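Giving up the storage unit

Feb 1, 2021

I turned in the key to the storage unit this morning. I had rented it from Ludgate for 51 months at a rate that went up twice, and I never once added up the total until last week. I won't write the number here.

The unit was supposed to be for one winter, between the apartment on Chuensuk and the house. Then the house was smaller than the apartment and the boxes stayed. I visited maybe twice a year, mostly to look for something that was at home all along.

My sister Csenge came over on Saturday and we went through it box by box. Her rule was that if I couldn't say what was inside before we opened it, I had to give a good reason to keep it. I kept the slow cooker, my tax papers and the good lamp. Almost 1000 paperbacks went to the book sale in Prarport - they took all of them, even the ones with no covers.

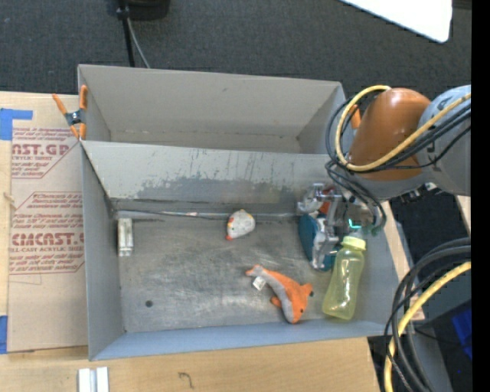 Soft toys, one of them a dolphin.

The furniture was harder. The desk was solid and nothing was wrong with it, but it wouldn't go up our stairs. Vilmos Borbély from two doors down took it for his son and carried it out with a dolly and a lot of rope. The bed frame went to the dump because I had lost the bolts.

The office wants the unit swept and the lock off by noon on the last day, so bring a broom. They don't lend one. The deposit comes back by check in two to three weeks.

I still have four boxes in the hallway to sort. Two are cables.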